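May 28, 2026

What we're using (and not using) around here lately

A bunch of you wrote back after my last note asking what I'm actually buying for the little one these days, now that we're past the tiny baby stage and into the climbing-on-everything stage. So I'm finally sitting down with a cold coffee to tell you. Nap time willing!

First up, diapers. We're still doing cloth at home and disposables when we're out, and I've made my peace with that. I started out wanting to be cloth all the time, and then we took a road trip to Didville in October with a bag of wet diapers in the trunk, and that was the end of that idea. At home we have 11 covers on rotation and it's plenty if I wash every other day. I wash warm, dry them on the line when the weather plays nice, and skip the fabric softener (it made ours stop soaking anything up).

Next, the wool dryer balls. I got mine from Ceseck, the little shop in Zamora that does the soap bars I keep going on about. They do pill a bit, and one of them has gone missing, probably inside a fitted sheet. I still love them. Towels come out fluffier and I've quit buying dryer sheets completely.

Okay, bath stuff. I was using four different bottles on one small person, which is silly when you say it out loud. Now it's one bar of plain soap and some coconut oil on the dry patches behind the knees. If your kiddo has real eczema, please talk to your doctor before you copy me — ours is just winter skin that never got the message about spring.
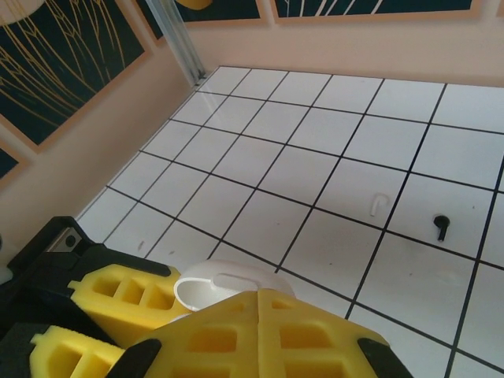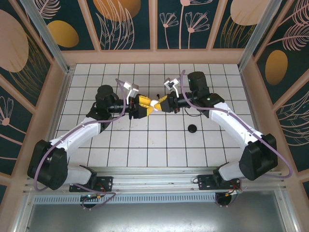
Yellow pads over the white tiles, first up close and then with both arms showing.

The thing I get asked about most is the Surnurier carrier. Yes, we still use it, and yes, even with a toddler! It was the most expensive thing on our registry and I felt a little sick clicking the button. But I've worn it to the farmers market, on hikes, and while making dinner more times than I can remember. The buckles are easy to do one-handed. My only gripe is the waistband, which digs in a bit if I've got jeans on, so I mostly wear it with leggings. If you're shopping used, check the stitching where the shoulder straps meet the body and ask for a close-up before you pay.

Things I gave up on: amber beads (the string made me nervous), homemade wipes (they got slimy by the third day and I was the only one in the house willing to touch them), and making all our own baby food. I did that last one for a good long while and then one week I just didn't. We eat off the same plate now, mostly. She likes lentils, sweet potato, anything with cinnamon, and the crusts I cut off for her.

I'd love a wooden climbing triangle next, but I haven't found one that folds flat enough to go behind the couch. If you have one and it survived a second kid, hit reply and tell me which one. Same goes for straw cups that don't grow weird stuff in the lid.

Oh, and there are now 700 of you reading this, which is wild to me. Thank you! Next time I'm going to write up the garden, including the chamomile I planted for tea that came up as something else, and I'll share the oatmeal bath recipe a few of you asked for. I need to measure it properly first, as I've been scooping it with a coffee mug.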